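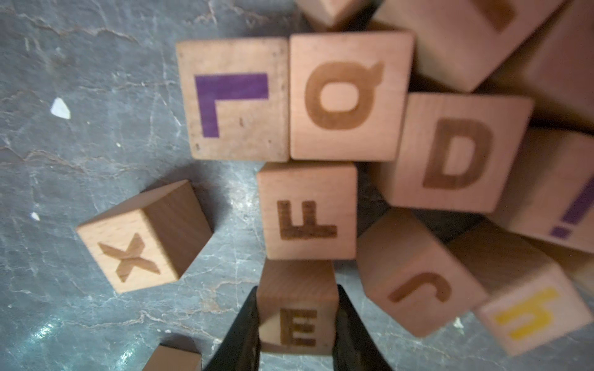 Privau's new set has had its first batch of previews, and the card everyone is posting is Medina, Keeper of the Toll. Four mana, 3/4 body, and whenever your opponent draws a second card in a turn they pay one or you draw as well. The preview article calls it "format-defining". They said that about Bimis, and I have 14 copies of Bimis in a shoebox if anyone wants them.

Look at what Medina asks of you. She does nothing on the turn she arrives unless the other player is already drawing extra, and the decks that do that are mostly holding two cheap removal spells by turn four. Against the aggro lists she is a plain 3/4 with a paragraph of text. A 3/4 body is fine. I've paid less for better.

The case for her is the mirror. If half the room turns up with Indevik control again, then yes, one or two in the sideboard could earn their place, and I'd be annoyed to face her on an empty board. I went through the lists posted from the last regional, all 116 of them, and 14 were Indevik. That is a popular deck, but it's a long way from half the room, and I wouldn't give up four main deck slots to beat it.

Then there is the price. Pre-orders opened at £86 for a playset, from a shop that also tells us the set has 334 cards and that she is the best of them. Perhaps she is. They haven't shown us most of the others yet. Chase rares from the last two sets lost more than half their asking price within a month of release, and the people who waited got the same cardboard.

There is one thing I can't judge yet. The wording says "draws a second card", and the rules team hasn't said whether cards put into hand from the top of the deck count. If they do, she also hits the tutor decks and I'd move her up a notch. If they don't, she stays where I have her, as a decent sideboard card with lovely art.

My rating for now is two and a half out of five. I'll look at her again in September when the full list is out and the rulings are up. Next issue: the new common removal, which looks far more likely to end up in your deck.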